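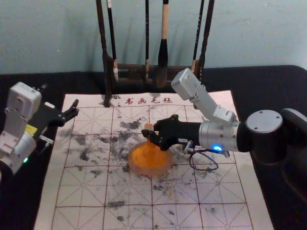
A practice felt ruled for brush characters, with a dark wooden brush rack behind it.

The Gustwood paper mill opens to visitors on the first Friday of April. We caught the 7 am bus from Salalberg and walked the last 2 km along the creek. Entry is free, but parking costs money.

The vat room was the highlight. Mulberry fibre is beaten, lifted on a screen and pressed overnight. The mill makes 300 sheets on a good day, mostly for calligraphers and bookbinders. The grey offcuts are sold by weight.

The drying loft is up a steep stair and gets warm by mid-morning. Lunch was at the Botha tearooms next door. The pumpkin soup was good, the scones were dry. Bus 121 goes back at three.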